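### 3.2 Recall after group study

Lulano and Bellamy students revised the same 171 terms in July, in groups of three. Sessions were held in ordinary classrooms, and each group organised its own time.

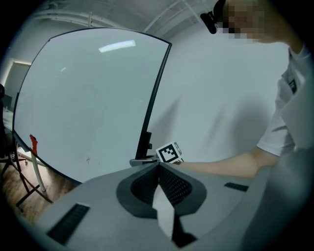 Figure 2. Whiteboard with small dark marks near the bottom.

Did group study improve recall? Scores rose at Bellamy and stayed level at Lulano.

The gap narrowed once prior marks were included in the model. Students who spoke least in their group had the lowest scores at both colleges. We did not analyse the written notes, as many groups kept none.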